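# Trekbridge sets equipment plan for basket-picking work

16 October 2019

Trekbridge has approved an equipment plan for its humanoid picking program that puts spare hands and floor fixtures ahead of a second robot.

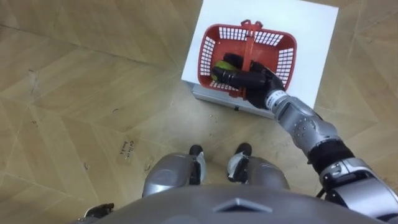
The plan covers the next two budget periods. It was drawn up by Aishwarya Arumugam, who manages lab purchasing, and Vignesh Salian, who runs the manipulation group. A draft circulated in September had asked for one more complete humanoid. That request has been moved to the second period and will be reviewed against hours of use.

Under the approved version, the first purchase is a pair of replacement multi-fingered hands, one left and one right. The group currently holds no complete spare. When a finger drive fails, the hand goes back to the supplier and picking stops until it returns. Salian's planning note lists 471 hours of scheduled picking for the first period and allows no time for a hand being away.

"A second robot with the same hand problem gives us two robots waiting for parts," Salian said.

The second item is a set of four low stands with flat tops. Baskets and other containers are placed on these for reaching tests close to the floor. The specification calls for a fixed height, a wipeable top and a base heavy enough to stay put when the robot presses on a basket rim. Adjustable stands were priced and dropped. According to Arumugam, the adjustable type cost three times as much per unit, and the test schedule uses only one height.

Shopping baskets, plastic produce and floor tape are treated as consumables and will be bought from the general supplies account. Objects used in grasping tests are to be replaced as matched sets, so that results from one period can be compared with the next.

Wrist cables and forearm covers are to be held on site. The stock level is one full set per arm, reordered on use. Aravind Raju, who handles maintenance, had asked for two sets. The larger figure was not approved, but it can be raised again at the midpoint review if the first set is used up before then.

Quotes for the hands have been requested from Clusport and Pacheco. Both were asked to price repair turnaround separately from the purchase, and to state whether calibration is included. Lai-ching Cheung, who will score the quotes, said that turnaround carries more weight than unit price in this round. A quote without a stated repair time will be returned to the bidder for completion.

The plan also sets aside money for operator training. Two more staff members will be qualified to run picking sessions, bringing the total to four. Training time is charged to the program and does not reduce the equipment line.

Spending on the hands can begin once the quotes are scored. The stands do not require competing bids and have been released for order. Requests for changes to the stand specification should go to Arumugam before the order is placed.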